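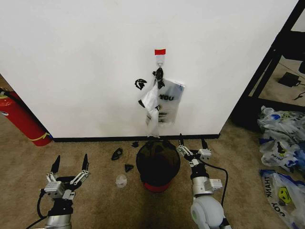
Plastic bags on a hook

I have moved the grocery bags four times since we took the unit on Barajas. First they lived under the sink, stuffed inside one big bag, and every time I opened the cabinet door a few of them slid out onto the floor. Then they were in a drawer, and the drawer stopped closing. Then they were in a box in the closet, where I forgot I had them and kept bringing home more.

Now they hang on the wall, on a white adhesive hook with a little metal loop, right over the trash can. I put a small piece of red tape above it so I would stop changing my mind about the height. It's high, near the top of the wall, and that's on purpose. When I change the can I'm already bent over, and the next bag is right there.

The rule is that only a few bags go up at a time. The THANK YOU bags from the takeout counter are my favorite for this. They're thin, but they lie flat and the handles are long enough to fold over the rim of the can. The plain white ones get twisted up into a rope the minute you hang them, and you have to shake them out before they're any use. I still keep them.

Anything past what the hook can take goes in the recycling bin at the Rokley store, by the carts. I go there every week anyway.

The can

It's a small round black one with a red band at the bottom, and it came from the old place. I looked at a Neltiron step can for a while, the kind with the lid, but I don't need a lid in that room. It only gets paper and packaging. Food goes in the kitchen.

The one thing I would change is the floor. The carpet is beige and it shows everything. Black plastic bits are the worst — they miss the can, land next to the baseboard, and sit there until I get down and pick them up by hand. The clear pieces are harder, because I don't see them until the light hits or I step on one. The vacuum gets the small stuff and pushes the rest around.

I thought about putting a mat under the can. Wirnley sells a plain gray one, 3 feet across, and I may go look at it in September when we do the rest of the room. A mat would be easy to carry outside and shake.

What's left

The hook is rated for 5 pounds and a handful of bags weighs next to nothing, so I'm not worried about it. The last one I put up, in the bathroom, came down because I didn't wipe the wall first. I wiped this one and gave it an hour before hanging anything.

Next is the drawer the bags used to be in. It has batteries, twist ties and 3 rolls of tape in it, and it still doesn't close.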